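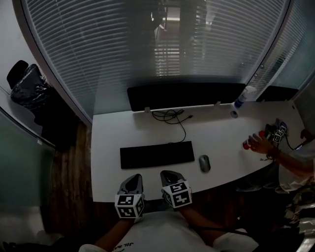
나나 아팅가(Nana Atinga)
겐담 수제맥주 축제 부스 운영 안내서 집필 담당

4장. 생맥주 부스 설치와 첫 잔 따르기

겐담 축제에 처음 부스를 내시는 양조장 여러분, 반갑습니다! 3장까지 읽으셨다면 참가 신청과 주류 판매 허가, 부스 배정은 이미 끝나 있을 거예요. 이 장에서는 축제 당일 아침 트럭에서 짐을 내리는 순간부터 첫 손님에게 시음잔을 건네는 순간까지를 차근차근 따라가 보겠습니다. 조금 길지요? 그래도 한 번은 끝까지 읽어 주시고, 당일에는 인쇄해서 냉각기 옆면에 테이프로 붙여 두시면 좋겠습니다(젖은 손으로 휴대전화를 넘기는 것보다 훨씬 편하답니다).

이 판은 12/10/2025에 고친 것이고, 지난 9월 축제에서 참가 양조장들이 보내 주신 의견을 많이 담았습니다. 특히 냉각기와 가스 부분은 거의 새로 썼으니, 작년 안내서를 가지고 계신 분도 4.3과 4.4는 꼭 다시 읽어 주세요.

4.1 시작하기 전에 챙길 것

축제 본부에서 빌려 드리는 물품은 천막, 접이식 테이블, 프림퐁(Frimpong) 냉각기, 손 씻는 물통, 그리고 버림통입니다. 나머지는 직접 가져오셔야 합니다. 목록은 다음과 같습니다.

- 케그와 케그에 맞는 커플러(여분 하나 더)
- 탄산가스통과 감압 밸브
- 맥주 호스와 가스 호스, 호스 조임 밴드
- 조절식 렌치, 일자 드라이버
- 고무 와셔 한 봉지
- 식품용 라인 세척제와 헹굼용 깨끗한 물
- 비눗물을 담은 분무기(가스 누출 확인용)
- 마른 수건 넉넉히
- 메뉴판, 도수와 알레르기 성분 표시

참고: 커플러 규격이 맞지 않아 아침부터 본부 천막으로 뛰어오시는 분이 해마다 있습니다. 본부에도 여분이 조금 있지만 모든 규격을 갖추지는 못했어요. 출발 전날 양조장에서 케그 하나에 직접 끼워 보고 오시면 마음이 편합니다.

4.2 자리 잡기와 하역

1. 선드스테드(Sundstead) 문으로 들어오세요. 차량은 이 문으로만 드나들 수 있고, 강변 쪽 문은 걸어오시는 손님 전용입니다.
2. 문 앞에서 부스 번호를 말씀하시면 안내원이 하역 구역을 알려 드립니다.
3. 짐을 모두 내린 다음 차부터 빼 주세요. 설치는 그 뒤에 하셔도 늦지 않습니다. 길이 좁아서 차 한 대가 오래 서 있으면 뒤쪽 양조장들이 줄줄이 기다리게 됩니다.
4. 천막 다리 네 곳에 모래주머니가 모두 걸려 있는지 확인합니다. 빠진 것이 있으면 직접 구하지 마시고 본부에 말씀해 주세요.
5. 테이블은 천막 앞선보다 한 걸음 안쪽에 놓습니다. 소나기가 와도 탭과 잔이 젖지 않고, 손님들이 줄을 서실 때 통로도 막히지 않습니다.

주의: 케그는 반드시 두 사람이 함께 드세요. 가득 찬 케그는 생각보다 훨씬 무겁고, 잔디밭은 아침 이슬로 미끄럽습니다. 손수레가 필요하시면 본부에서 빌려 드려요.

참고: 케그를 옮긴 뒤에는 되도록 오래 가만히 세워 두세요. 흔들린 맥주는 차갑게 해도 거품만 쏟아지기 쉽습니다. 저도 첫해에 이걸 모르고 서두르다가 밀맥주 첫 줄을 거의 다 버림통에 부었던 기억이 있습니다. 지금 생각해도 아까워요!

4.3 냉각기 연결

프림퐁 냉각기는 얼음물 안에 감긴 관으로 맥주를 흘려보내 식히는 방식입니다. 구조가 단순해서 고장은 드물지만 순서를 지켜야 제 성능이 나옵니다.

1. 냉각기를 테이블 뒤쪽 평평한 곳에 놓고 배수 마개가 잠겼는지 봅니다.
2. 뚜껑을 열고 관 주위에 얼음을 채웁니다. 관 윗부분이 살짝 덮일 만큼이면 충분합니다.
3. 찬물을 얼음 높이까지 천천히 붓습니다. 얼음만 넣으면 관과 닿는 면이 적어서 맥주가 고르게 식지 않습니다.
4. 뒤쪽 입구에 케그에서 오는 맥주 호스를 끼우고 조임 밴드를 조입니다. 손으로 당겨서 빠지지 않으면 됩니다.
5. 뚜껑을 닫고 기다립니다. 기다리는 동안 메뉴판을 세우고 잔을 꺼내 두시면 시간이 딱 좋아요.

얼음은 본부 뒤편 냉동 트럭에서 받으실 수 있습니다. 얼음 교환권 앞면의 498번은 얼음 담당에게 바로 연결되는 행사장 내선 번호이니, 바빠서 자리를 비우기 어려우실 때는 본부 무전기를 빌려 이 번호로 불러 주세요. 부스까지 가져다 드립니다.

주의: 냉각기 안의 얼음물은 마시는 물이 아닙니다. 잔을 헹구거나 손님께 드릴 물에 절대 섞지 마세요. 녹은 물은 배수 마개로 조금씩 빼고 새 얼음을 더해 주시면 됩니다.

4.4 가스 연결과 압력 맞추기

처음 해 보시는 분들이 가장 긴장하시는 단계인데, 천천히만 하시면 어렵지 않습니다. 그래도 안전과 바로 이어지는 부분이니 옆 사람과 수다를 떨면서 하지는 말아 주세요(맥주 축제에서 쉬운 부탁이 아니라는 건 저도 압니다).

1. 가스통을 똑바로 세우고 천막 기둥이나 고정대에 끈으로 묶습니다.
2. 감압 밸브의 조절 나사를 완전히 풀어 둡니다.
3. 와셔가 제자리에 있는지 보고 감압 밸브를 가스통에 연결한 뒤 렌치로 조입니다.
4. 가스 호스를 감압 밸브와 커플러의 가스 입구에 각각 연결하고 밴드를 조입니다.
5. 탭이 닫혀 있는지 확인한 다음 커플러를 케그에 끼우고 손잡이를 내립니다.
6. 가스통 밸브를 천천히 엽니다.
7. 조절 나사를 조금씩 조여 양조장에서 쓰시던 압력에 맞춥니다. 맥주마다 알맞은 압력이 다르니 양조 담당자에게 미리 물어 적어 오세요.
8. 연결부마다 비눗물을 뿌립니다. 거품이 부풀어 오르면 가스통을 잠그고 그 부분을 다시 조인 뒤 한 번 더 확인합니다.

경고: 가스통을 눕히거나 묶지 않은 채로 사용하지 마십시오. 천막 옆면을 모두 내린 상태에서 가스를 열어 두는 것도 금지입니다. 탄산가스는 낮은 곳에 고이므로 비가 오더라도 적어도 한쪽 면은 바닥까지 열어 두어야 합니다. 어지럽거나 숨이 가쁘면 바로 천막 밖으로 나오신 뒤 본부에 알려 주세요.

4.5 라인 헹구기와 첫 잔

1. 세척제로 닦은 라인이라면 깨끗한 물로 충분히 헹굽니다. 나오는 물에서 냄새나 미끈거림이 없을 때까지 계속하세요.
2. 탭 아래에 버림통을 두고 탭을 한 번에 끝까지 엽니다. 반쯤 열면 거품이 심해집니다.
3. 물과 거품이 지나가고 맑은 맥주가 나오면 탭을 닫습니다.
4. 깨끗한 잔을 기울여 한 잔을 따르고, 파는 분이 직접 맛을 봅니다. 평소와 다른 맛이 나면 판매를 시작하지 말고 라인을 다시 헹구세요.
5. 괜찮으면 테이블 앞의 초록 깃발을 올립니다. 깃발이 올라간 부스부터 안내 지도에 '준비됨'으로 표시됩니다.

축제 시음잔에는 선이 2개 그어져 있습니다. 아래쪽 선은 시음, 위쪽 선은 한 잔 판매용입니다. 손님께서 내시는 시음권 한 장이면 아래쪽 선까지 따라 드리세요. 단골이 오셨다고 조금 더 드리고 싶은 마음은 충분히 이해하지만, 하루 종일 여러 부스를 도시는 분들이니 선을 지켜 주시는 편이 그분들께도 좋습니다.

4.6 잘 안 될 때

거품만 나올 때: 우선 얼음물부터 살펴보세요. 얼음이 거의 녹았다면 채우고 기다립니다. 얼음이 충분하다면 압력이 적어 오신 값과 맞는지, 호스가 꺾이거나 햇볕을 받고 있지는 않은지 봅니다.

맥주가 가늘게 나올 때: 커플러 손잡이가 끝까지 내려갔는지, 가스통 밸브가 열려 있는지 확인하세요. 둘 다 괜찮다면 케그가 비었을 가능성이 큽니다. 조금 들어 보면 금방 알 수 있습니다.

아예 나오지 않을 때: 관이 얼었을 수 있습니다. 냉각기에 소금을 넣으신 분들이 자주 겪는 일이에요. 소금은 넣지 마시고, 이미 넣으셨다면 물을 빼고 새로 채워 주세요.

탭에서 방울이 떨어질 때: 탭 안쪽 와셔가 닳은 경우가 많습니다. 가스를 잠그고 탭을 열어 압력을 뺀 다음 와셔를 바꿉니다.

그래도 해결되지 않으면 장비 담당 브라니슬라프 무린(Branislav Murín)을 불러 주세요. 하루 종일 파란 손수레를 끌고 부스 사이를 돌고 있고, 자리를 비웠을 때는 본부 내선 1323번으로 연락하시면 됩니다. 부르실 때 부스 번호와 증상, 마지막으로 얼음을 채운 때를 함께 말씀해 주시면 필요한 부품을 바로 챙겨 갈 수 있습니다.

4.7 케그 바꾸기

1. 탭을 닫고 커플러 손잡이를 올립니다.
2. 커플러를 돌려 빼고 깨끗한 수건으로 닦습니다.
3. 새 케그의 마개를 떼고 입구를 닦은 뒤 커플러를 끼웁니다.
4. 손잡이를 내리고 비눗물로 한 번 더 확인합니다.
5. 첫 거품을 버림통에 흘려보내고 맛을 본 다음 판매를 이어 갑니다.

빈 케그는 천막 뒤에 세워 두시면 리미에(Limier) 운반팀이 걷어 갑니다. 양조장 이름표가 꼭 붙어 있어야 해요. 지난 9월에는 이름표 없는 케그가 10개나 남아서 주인을 찾느라 폐장 뒤에도 한참을 전화기만 붙들고 있었답니다.

참고: 맥주 종류를 바꾸실 때는 라인을 물로 한 번 헹궈 주세요. 특히 훈연 맥주나 과일 맥주 다음에 라거를 연결하실 때는 두 번 헹구시기를 권합니다. 향이 생각보다 오래 남습니다.

폐장 후 정리와 장비 반납은 5장에 이어집니다.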